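Clarell Table Covers and Service Trays: Frequently Asked Questions

Product support page, maintained by Fraser Lindsay. Last revised in May.

COVERS

What is the Clarell cover made of?

Plain-weave cotton canvas, undyed, 290 grams per square meter. The color is the natural off-white of the yarn and varies slightly from roll to roll. If you need several covers to match, order them together and ask for a single roll in the comments field.

What size do I need?

Measure the tabletop and add the drop you want on each side. Add a further 5 percent to both dimensions for shrinkage in the first wash. We cut to the nearest half inch. Orders for round tables are cut square unless you request otherwise.

Can the cover be used without clips?

Yes, on most tables. The weight of the canvas holds it in place during light use. On sealed or varnished tops it will creep toward the side that gets the most handling, and the slack collects as a fold at one end. Pull it back from the opposite edge. Pulling from the folded end only moves the fold.
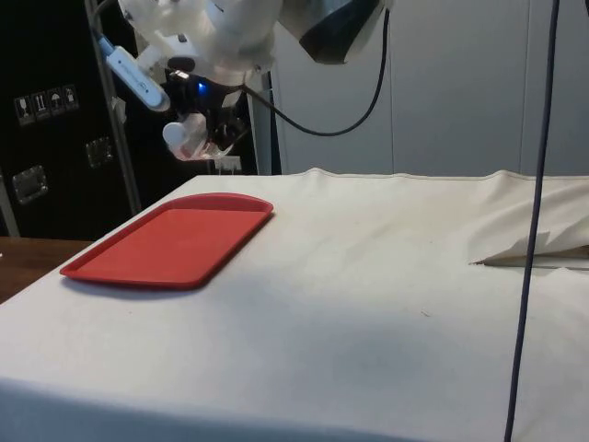 Cloth cover with red tray on the left; slack gathered on the right-hand side.

Clips are sold separately under the name Cledell. They fit tops up to 1.5 inches thick.

Why does my cover have a raised seam?

Covers wider than the roll are made from two panels joined with a flat-felled seam. The seam stands slightly above the surface and can look wavy until it has been pressed. Press from the underside with steam. Place the seam toward the back or to one side of the table so that trays do not sit across it.

How do I remove yellowish stains?

Soak the cover in cool water with an oxygen-based bleach for four hours, then wash at 105°F. Do not use chlorine bleach – it weakens the canvas and can turn old marks darker. Light marks may need two cycles. Stains that have been through a hot dryer are usually permanent.

The cover no longer reaches the edge of my table. Is it defective?

Probably not. Check these in order:

Whether it has shifted. Center it and measure the drop on all four sides.

Whether it has been tumble dried. High heat takes out more length than the 5 percent allowance.

Whether it was ordered to the tabletop size with no drop added. 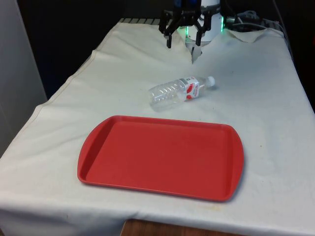 If the cover is centered, has been line dried, and is still short, send us the four drop measurements and the order number. We replace covers that were cut under size. We do not replace covers that shrank in a dryer.

TRAYS

Which trays work on canvas?

Any flat-bottomed plastic tray. The Okinwood tray is the one we stock: rectangular, rounded corners, raised rim, wide ends for carrying. Red only at present. Smooth the cloth first, as a wrinkle under one corner is enough to make the tray rock.

Can I stand bottles on the cover?

Use the tray. Ribbed water bottles are light when nearly empty and tip easily on soft cloth. The rim will also stop a bottle that has been laid on its side from rolling off.

Is the tray dishwasher safe?

Top rack only, no heated dry. Older trays sold under the Ferraro name should be washed by hand.

ORDERS

What are the item numbers?

Clarell cover, cut to size: 1,186. Quote this number for replacement claims as well.

Is there a trade price?

Yes, for orders over $1,000 before shipping. Trade orders are cut on Wednesday and ship the following day.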